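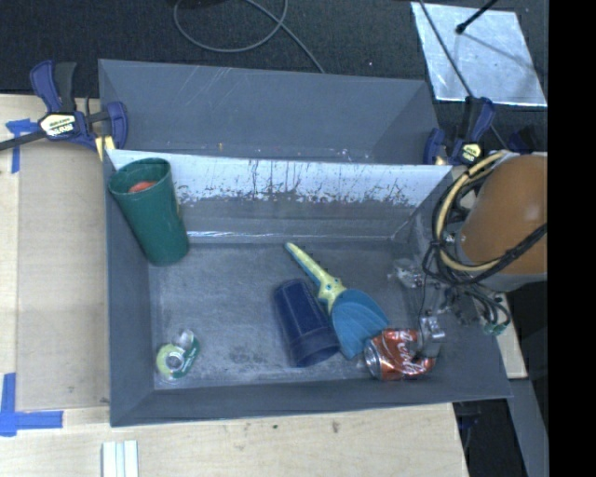 Abena Essien · Sep 5, 2025 · 9 posts

Thread on the bin-picking planner, for those who asked why we rewrote the grasp scoring in January and then went quiet.

The old version scored every grasp on its own. Segment, sample candidates, rank, send the top one to the arm. Fine when objects are far apart. Bad near walls.

The walls of our bin slope, and the old collision check modeled them as vertical. So the planner threw out good grasps near the floor and kept bad ones higher up. Tetteh Quansah found it by plotting rejected candidates over the point cloud.

Fix one: a real mesh of the bin, measured after it's clamped down. If the clamps come off, we recalibrate. It takes 9 minutes and I have stopped arguing about it.

Fix two: cables. The dress pack on this arm is bulky, so the planner now carries a padded shape for it. We lose a few wrist angles in the corners — acceptable.

Perception is still the weak part. Shiny metal gives holes in the depth image, and a crushed can has no clean shape to fit. We fill from the color mask and cap the confidence at a low value.
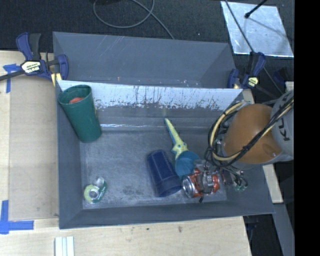

Gripper down at the can, brush head right beside it.

Neighbors matter too. A candidate now pays a cost for each finger path that passes close to another object. The weight is set to 2. Senyo Korletey wants it learned from logs. I want it in a config file where I can read it.

Replay tool: Kallance takes a log and reruns planning with no hardware attached. We keep 100 logged picks as a regression set, and every change to scoring has to run through it before it goes on the arm.

Still open: cups on their side. The rim grasp and the body grasp score almost the same, so the choice flips between replans. Yaa Osei is adding hysteresis. Will post when it's merged.

We use cookies to remember your settings. Accept | Manage

More from this author
Calibration drift and how we log it
Padding a cable bundle for collision checks
Moving our planner configs out of code

Contact | Copyright Morkura | Back to top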